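Nimwood Notebook
Home / Notebook / Bench tests / Tableware / Search

Rack loading, gold wire stand with blue tray
May, started 2:40 in the afternoon

Second go at the Umali cup stand, this time on the coffee table in the front room, because the shop bench is too high to judge it the way a customer would use it. The question from Kamran was whether the hooks take a wide tumbler as well as a narrow one, and whether the tray moves when you load one side first. Used the clear ribbed set. 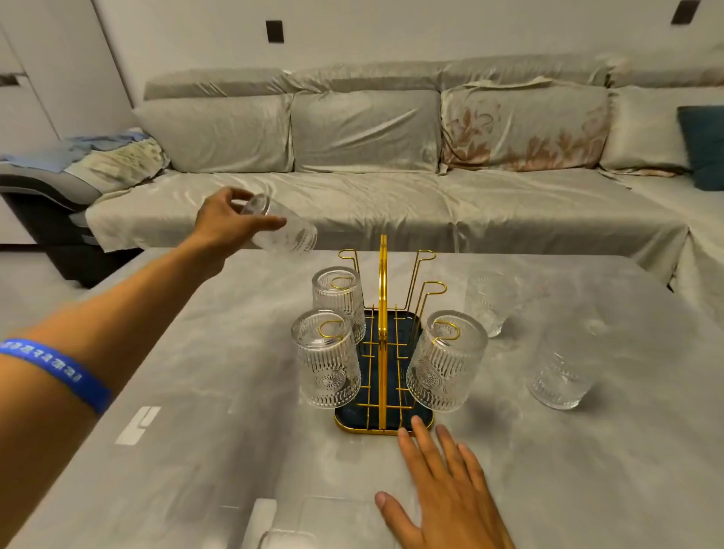

Loading order matters more than I expected. Last time I filled one side from top to bottom and the stand leaned on me. Today I went side to side and kept my free hand near the tray. With glasses on both sides of the center handle it felt steadier, and I could go for the next one without watching the base. A glass has to be turned on its side first and brought in to the hook mouth first. Coming straight down from above, the rim catches the wire.

Hook gap with the narrow tumbler: 58 mm clear. The wide one is tight against the grid. Wrote 2 on the fit sheet (out of five).

Still to do:
- weigh the stand empty
- check the gold finish on the hook tips after 100 loadings
- ask Plollon if the tray comes in a deeper size 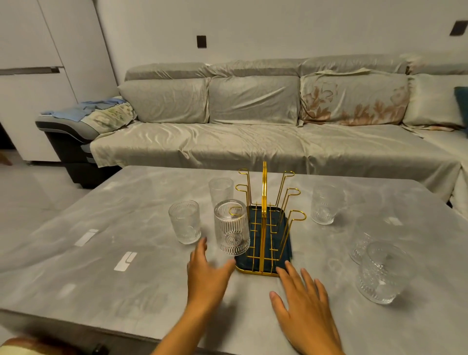
Notes: Seija Rissanen
Checked: Cristian Correa

The lower hooks are the awkward ones. They reach out past the tray, so a glass on the front left one hangs outside it and anything that drips goes on the table. I would put a cloth under that side or leave those hooks for last. Upper hooks are easier on the wrist but the glass swings more when you let go. A full load takes me around 40 seconds if I don't rush.

Tried taking glasses off again in the same order. Worse than putting them on. Lift, then tip, then pull away. If you pull first, the hook drags on the inside of the glass. 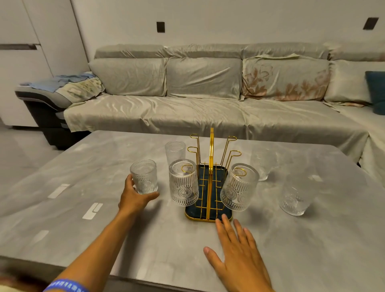

Gebhard thinks the upper hooks should be bent a few degrees more, and he would rather lose one pair of hooks altogether than have glasses touching. I'd keep them all and print a loading order on the box. We left it there. Next session with the Hundeo mugs, handles and all.

Comments (3)

Naheed Zaidi
Did you try it with the tray pulled out? Ours sticks at one corner.

Seija Rissanen
Not yet. Will add it to the list.

Kamran Shaikh
58 is less than the drawing says. Can you measure the other side too before I write to Umali?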